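Aug 6, 2024

I finished the river. All of it, source to sea, on foot! I'm writing this at the kitchen table in Grokdale with both feet in a washing-up bowl, and I don't think I've stopped grinning since the bus.

I should go back a bit. Last time I wrote in here I was stuck at the weir with a blister and a bad attitude, and I'd more or less talked myself into leaving the last stretch until spring. Then Thandeka Sithole called and said she had four days off and did I want company, and I said yes before she'd got to the end of the question. We spread the maps out on her floor that same evening. 67 miles from the weir to the estuary if you stay on the path, and we didn't always stay on the path, so call it more.

First day was flat and hot. I'd forgotten how wide the valley gets down there. The river just spreads itself out and goes brown and slow, and there are cows standing in it up to their bellies looking very pleased. We saw a kingfisher before we'd even had our first sandwich. I've been walking this river in bits for six years and I have never seen one, and Thandeka, who had been on it for an hour and a half, goes "oh, is that one?" and points. It went upstream like somebody had thrown it. I shouted so loud that a man on the other bank took his headphones off.

After that it was all hay meadows and stiles. Wooden ones, mostly rotten, one with a nest of ants in the step (found that out with my hand). We camped at Gorard, behind the pub, where they let you pitch for nothing if you eat there. I had the pie. Thandeka had the pie and then half of mine. Slept like a rock until the church clock started up at five.

Day two I want to remember properly, so I'm going to put down as much of it as I can.

There was mist. Thick, white, sitting right on the water, and the tops of the willows coming up out of it. We walked for two hours and hardly talked. You could hear fish. I kept stopping to listen and then having to trot to catch up, with the pans clanking on the back of my pack. When the sun got through, it all went in a few minutes, and there was the railway bridge! I've had a postcard of that bridge on my fridge since I was in college. It's bigger than I thought and it hums when you put your hand on it. We sat underneath and ate plums and waited for a train, and the train was two cars long and full of kids who all waved.

Then the bad bit. The path on the north bank is closed below the bridge, there's a slip, and the detour goes up over the ridge. 295 steps cut into the hill, according to the sign at the bottom, and whoever put up that sign has a mean streak. I went up them on my hands for the last part. But oh, the top! You can see the sea from up there. I didn't know that. A thin bright line past the pylons, and the whole river laid out going toward it in these huge lazy loops, every loop of which we were going to have to walk around. Thandeka took her boots off and lay down in the grass and said she lived there now.

We stayed up there too long and had to hurry down. Reached Valente after dark with one flashlight between us. I'd booked the little room over the bike shop, thank goodness, and there was a bath. I'm going to say that again, there was a bath.

Day three it rained. Properly rained, from breakfast until we quit. I don't have much to say about it except that I was happy the entire time and I can't explain why. Something about being so wet that you can't get any wetter. The river came up and went the color of tea and started carrying branches, and there was a heron standing in a field of beet looking furious. We sang. We did every song either of us knew all the words to, and then the ones we didn't. My map case leaked and the last third of the map is now one solid lump, so from there on we just kept the water on our right and hoped.

Notes for next time, while I think of it. The gaiters were worth every cent. The blue socks weren't, they're going in the rag bag. Take more salt. Two lighters. The small stove is fine for one person and hopeless for two. I should write down what was wrong with the tent zipper before I forget: third tooth from the bottom, left side.

We'd been living on noodles and cheese by then and all either of us could talk about was food. Thandeka had a whole list going. Hot bread, soup with dumplings in it, her aunt's beans. I only wanted one thing, and I wanted it for eleven miles in the rain: steamed buns, the plain white kind, too hot to hold. 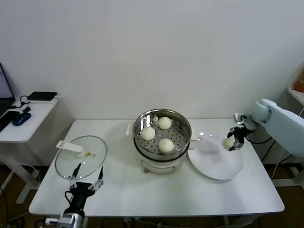 Three buns in the steamer, lid off.

Buns were all I had in my head, all the way across those beet fields. I'm making a batch tomorrow, and I'm going to eat them with the chili oil and no manners at all.

Anyway, day four. Today! It's hard to believe it was only today.

Below Skukora the river stops being a river, really. The banks turn to mud and the trees give up, and there's a wind with salt in it. We got onto the sea wall early and it was dead straight and I could feel my legs going faster and faster. There were wading birds all over the flats, hundreds of them, and every so often they'd go up all together and flash white and come down again somewhere else. Thandeka knows her birds a lot better than I do and she was calling out names, and I was saying "yes!" to each one as if I'd have known.

At the very end there's a concrete post. I'd read about it years ago, how there's a post with a number painted on it, 124, left over from the old survey, and past that it's all just sea. I'd imagined something grander. It's knee high and leans over and has a gull's mess down one side. I put my arms around it! I'd carried a little jar of water down from the spring, in my sock drawer first and then in my pack, all this time since the very first walk, and I tipped it in. It took one second. It looked like nothing. I cried a bit, and then we both got the giggles because the wind had blown most of it onto my shorts.

We ate the last of the cheese sitting against the wall, out of the wind, and watched a boat go out. I kept thinking about the first day, up in the bog, looking for the place where it starts and arguing with myself over which wet patch was the right wet patch. You could step over it there. I did step over it, back and forth, just to be able to say so. And now there I was and I couldn't even see the other side.

The bus back took fifty minutes. It goes along the top road and you get glimpses of the river down on the left nearly the whole way, and I kept grabbing Thandeka's sleeve and going "we were there, we were there, that's where you dropped the spoon." She fell asleep before the bridge. I made her get off at her stop with her pack on upside down.

Everything I own is hanging over the shower rail and the house smells of pond. I need to call Mom, and I need to give back the borrowed poles, one of which is now a bit shorter than the other. Flour's in the cupboard, I checked. Yeast I'll have to buy.

Thandeka just texted. She says there's another river, over past the hills on the far side of Gorard, and it's longer. I've already got the atlas out.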